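Black curtains fading along the fold, anyone fixed this?

fenwick_row
I have four black cotton curtains that spend the summer folded in a closet. Every December I hang them again and there are gray lines where the folds were. Is that fading or wear? I was going to redye them with Flotar. The label says 20 minutes in hot water.

pinhook
Wear. The fold rubs against the shelf and the color goes there first. Stop folding them. Roll them on a tube.

marlo944
I don't agree. Mine were folded for 9 years with no lines. Check how much detergent you use. Old soap dries gray on black cloth and it shows most at a crease. Run them twice with no soap before you spend money on dye.

dkp_sews
Long folds are fine if you change where they fall each year. I fold lengthwise, then bring the end back over.

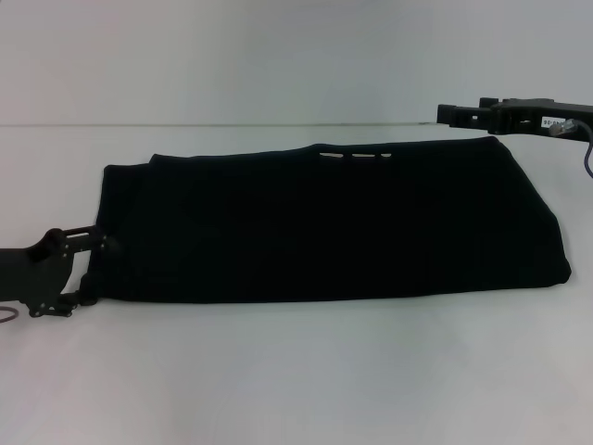
Black cloth folded long, and a plain white surface in the next one.
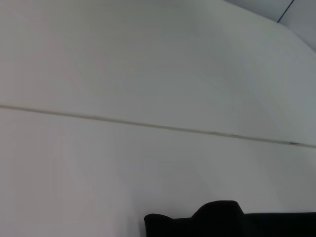 Posted by Danilo Pangilinan (dkp_sews), Follmont
May 29, 2025 | 200 posts

Also, dye one panel first and let it dry all the way. Wet black always looks even. If you do all four and it comes out blotchy you are stuck with it.

pinhook
Changing the fold just gives you more lines, only lighter ones.

dkp_sews
Lighter is what I want. I can't see them from the couch.

Aisling Kavanagh
I did the no-soap wash on a set from Wambridge and most of the gray came out. One line stayed, so I think there can be both problems on the same curtain. I used cold water. Don't put them in the dryer after.

fenwick_row
Thanks. I'll wash one panel without soap this week and leave the dye in the box for now. Does anyone know if the tube needs to be acid free, or is a carpet tube OK?

pinhook
Carpet tube is fine. Wrap an old sheet around it first.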